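Home | News | Local Business | Opinion | Events | Subscribe

Filed under: Shopping & Small Business
4 min read

Flesham's rental tables promise bigger sales. The numbers are thin.

Flesham, the shared retail hall on the old Adamczyk mill site, has started renting covered display tables to small sellers for $50 a day, and the firm behind the plan says the tables themselves will help move the goods. Some of the people asked to pay for them would like to see that in writing.

The tables come from Urkon, a fixtures supplier that took over the hall's furnishing in January. Each one has a carpeted top and comes with a woven screen to stand around it. Urkon's sales sheet says a seller who switches from a bare folding table can expect shoppers to "linger, handle and buy." It gives no figure for how much longer they linger or how much more they buy.

Asked for one, Urkon manager Nikola Kurek pointed to a trial at the hall over the summer, when 1731 purchases were logged at the covered tables. He did not have a count for the plain tables over the same period. He also did not know how many of those purchases came during the hall's two sale weekends, when every stall was busy.

"We know what we saw," Kurek said. "People like a soft surface. They pick things up."

Maybe they do. But a total with nothing to set it against doesn't say much, and $50 a day is real money for somebody selling snacks and small gifts. Under the old arrangement sellers brought whatever table they had and paid $100 a month for the floor space. That charge stays. The table rental goes on top of it.

Renata Durán, who sells ceramics at the hall, worked out that four days of rental a week would cost her more than her clay, glaze and kiln time put together. She tried a covered table for a week and went back to her own. "My bowls sold the same," she said. "I sold the same bowls to the same people."

Wanda Lis has kept hers. She sells mixed odds and ends and says the carpet stops round things from rolling off, which used to happen to her several times a day. She isn't convinced about the sales claim either. "I'd pay for the carpet," she said. "I wouldn't pay $50 for it."

The screens have drawn more complaints than the tops. Urkon describes them as giving each seller "a shop of your own." Sellers near the back wall say they hide the stock from anyone coming in by the side door, and in a hall where most customers wander, being seen from two directions counts for something. Kurek said the panels fold and can be set at any angle. The rental terms, a copy of which was seen by this site, say screens must stay in the position set by hall staff.

Flesham's events manager, Marianna Szewczyk, said that wording would be looked at. She would not say whether the rental would become compulsory for new sellers next year. The hall has ordered enough covered tables and screens to replace the ones sellers bring in now, at a cost of $300 a set, so a set rented every day would be paid off in its first week. Szewczyk said cleaning and storage had to be counted too, and did not give an amount for either.

The sellers' next meeting with Flesham is set for later this month. Durán plans to ask for a fair comparison, with the same goods on both kinds of table on the same days.

Whether the look alone is worth the rent is harder to settle. Urkon's pitch leans on the idea that the teal top and the pale woven panels make everyday goods seem picked out with care. The mix tells its own story, though: an orange and white snack bag, a small pink-patterned packet, a peach-colored ball and an empty cream bowl, all spaced out on the carpet with a white card lying among them. It's a pleasant enough background. A shopper who wants the snack bag will probably buy it off a bare table as well, and until Urkon can show otherwise, sellers have good reason to keep their $50.
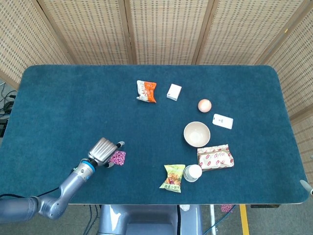
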